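How Does Sound Get to Your Ears?

Clap your hands. The sound seems to reach you right away, but it had to travel through the air first.

Sound starts when something shakes back and forth very fast. This shaking is called vibration. When you pluck a guitar string, you can see it blur. The string pushes on the air next to it, that air pushes on the air beyond it, and the push keeps moving outward. We call it a sound wave.

Headphones work the same way. Each side has a small speaker inside, and part of the speaker shakes to make the sound.

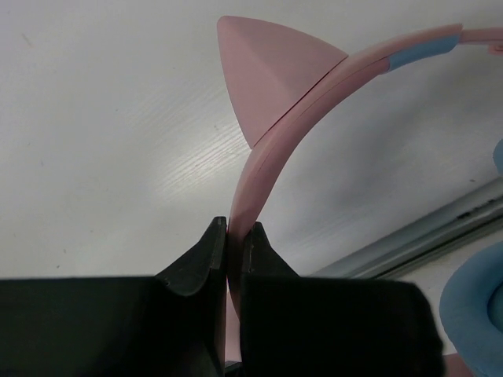
Pink headphones with a cat ear on the band.

Sound moves through air at about 1,100 feet per second. It goes faster in water and faster still in steel. In empty space there is no air to push, so sound can't travel there. 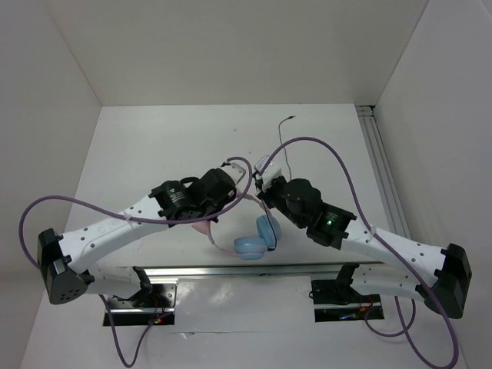
Inside your ear, the wave hits a thin piece of skin called the eardrum. The eardrum shakes and moves 3 tiny bones. They pass the shaking to a part filled with fluid, shaped like a snail shell. Nerves there send signals to your brain.

Try it: Put your ear flat on a table and have a friend scratch the far end with one fingernail. Then lift your head and listen again. Which was louder?

Words to know
Vibration: fast shaking back and forth
Eardrum: thin skin inside the ear that shakes when sound hits it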